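Speaker notes - Film in the jaws: a false-grasp fault on the Helau hand-held grippers
Hedville, 27/01/2019
Running time 17 minutes, questions after.

Slide 1. Title
Wait for the side door to close. State the scope: one fault, two units, one fix that worked and one that did not. The arm side is covered only where it shares the finger design. If people ask for the purchasing history of Helau, refer them to the written report.

Slide 2. What the fault looks like in the log
The jaw closes, the width reading stops short of zero, and the software marks the grasp as good. The log has no entry for "holding the wrong thing". A strip of plastic film a fraction of a millimeter thick reads the same as the hem of a thin cloth. Anyone who looked only at the log would pass the session.
Point to the flat part of the curve. The flat part is the fault.

Slide 3. How many
We went back through 2,144 recorded closures from November. Of these, 225 were marked good with no target object between the pads. Most were plain misses where the zero had drifted. The film cases are the smaller group and the more serious one, and I will spend the rest of the talk on them.
Do not give a percentage for film alone. The labels were made by hand and the two reviewers did not agree on all of them.

Slide 4. Mechanism
Film is light and takes a static charge. It clings to the rubber, folds, and gets drawn along with the finger when the jaw opens. On the next closure it is still there. Two results follow. First, the grasp check passes. Second, the loose end can travel back along the fingers toward the body, where there are openings and moving links.
The second result is the safety matter. A strip wound on a pivot raises friction on one side. The fingers then close unevenly and the motor current climbs. On the Căpraru test arm, which uses the same linkage under power, this ended in a stall and a hot motor housing. No injury. The operator had reached in to pull the film out before the power was off.
Pause here. Repeat: before the power was off.

Slide 5. At the pads
Leave this one up while talking. Most of the room will have seen the log curve before but not the film itself.

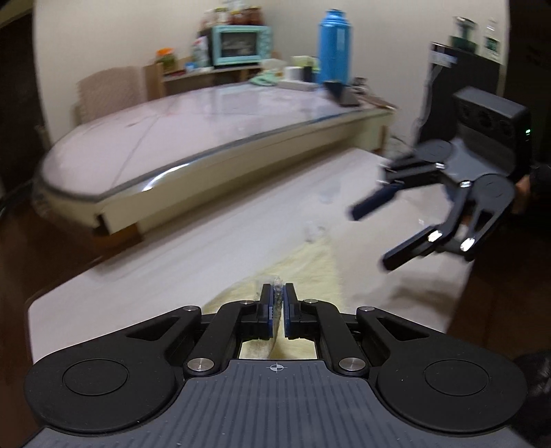
Clear film between the blue pads, loose end trailing toward the opening in the body.

Note the width of the remaining gap. The pads are nearly closed, and by eye from a standing position you would call them closed. The film is clear, so an overhead view does not help much either. In review, one person found it only by stepping through the recording and watching for reflections.

Slide 6. First fix (did not work)
We raised the minimum width for a good grasp. This removed the film cases and also removed real grasps on thin fabric and paper. Operators then squeezed harder and repeated the motion, which put more wear on the pads. Withdrawn after 2 weeks.
If asked: yes, the threshold was tested on the bench beforehand. The bench set had no fabric in it. That was our mistake.

Slide 7. Second fix (in use)
Open fully and close on nothing before each task. If the width does not return to the stored zero, the Pitik logger refuses to start the recording and shows the reading. The operator clears the jaw and repeats the check.
The check adds a few seconds. It also catches zero drift, so the larger group on slide 3 shrinks with it.
Limits: film picked up during the task is not caught until the next check. Film that clings outside the pad faces is not caught at all.

Slide 8. Clearing procedure
Powered arm: stop, isolate, wait for the indicator to go out, then remove the film with tweezers. Pull toward the fingertips.
Hand-held unit: release the fingers, set the unit down, same direction of pull. Do not cut film inside the body opening. Cut pieces stay in there.
Wipe the pads with a damp cloth and let them dry.

Slide 9. Open items
Pad material with lower static pickup - samples ordered, no data yet.
A guard over the body opening. The drawing exists, but it fouls the linkage at full travel.
Relabeling of the November set with three reviewers.
Leave this slide up for questions.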